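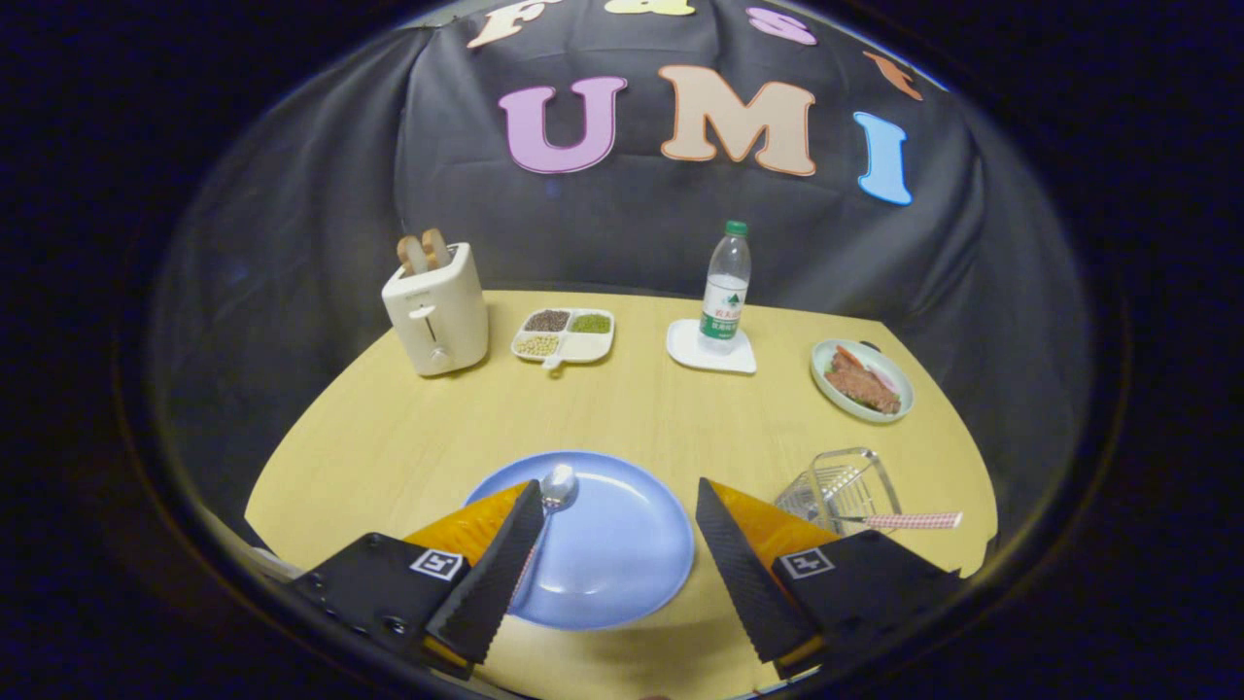
Skumham fans keep asking me whether the finale is really going to be two hours, and yes!! Two full hours, no recap episode stuck in the middle. The channel put it on the schedule last night and I have been grinning ever since.

---

For anyone new here: Skumham is the family drama set in the little harbor town, the one with the bakery, the missing brother and the worst mother-in-law on television. It started in July and I only meant to watch the first episode while folding laundry. The laundry sat there until the next day.

---

Okay, so where we are before tonight. The younger sister knows about the letter. The older sister knows that she knows. Neither one has said a word through two whole dinners, and that second dinner (the soup! the spoon!) is the best acting I've seen on a weeknight show in years.

---

I went back and watched the soup scene again this morning and there's hardly any music in it. You just hear the rain and the chairs. I love that they trusted the cast with it.

---

Somebody asked about the lead couple. My take is that they won't end up together and I'm fine with it. He lied about the boat, he lied about the job at Nuner, and then he was charming about both. She deserves a season of being annoyed in peace.

---

Although if he does turn up at the ferry tonight in that awful green jacket I will absolutely cry, so don't hold me to any of this.
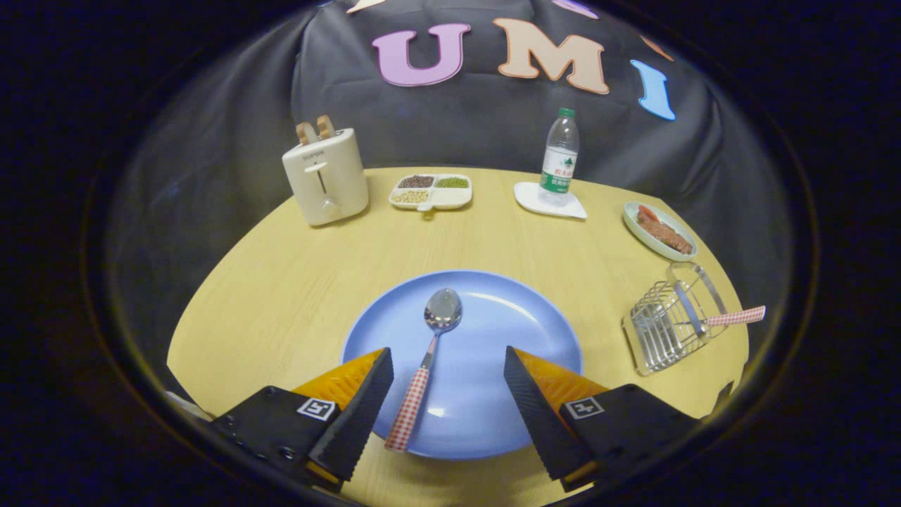

And the ferry has to come back, right? They've shown us that timetable in three different episodes. You don't put a ferry timetable on the wall that often and then have everyone take the bus.

---

Other thing I'm excited about: the theme song. Shao is singing the full version over the closing credits, the slow one with just piano. Up to now we've only had the short cut at the start of each episode. The clip they posted had nearly 700 comments when I looked at lunch, and most of them were just people typing the chorus at each other.

---

Chorus people, you are my people.

---

A reply asks if you can jump in tonight without seeing the rest. You could, but please don't! Watch the first one and the wedding one at least. The wedding one holds up all by itself and it has the dance with the grandfather, which my own mother has now made me replay for every visitor.

---

Yes, Sustar has every episode up, and the finale goes there right after it airs. The subtitles are much better than they were in the summer, too. For a while the bakery was being called "the bank" and I had a completely different idea of the plot.

---

Posting this so I can be teased about it later. Predictions, December 10, 2022:
- the brother is alive and has been writing the letters
- the mother-in-law sells the house
- the bakery stays open
- one last soup

---

If all four come true I'm making the almond buns from episode six, and I'll post them even if they come out flat.

---

Muting replies once it starts, then I'm back right after the credits to yell with everybody. West coast friends, I'll put "Skumham ending" at the top of every post so you can skip past it until you've seen it.

---

Kettle's on, phone's charging, my sister just texted me a row of ferries. See you after!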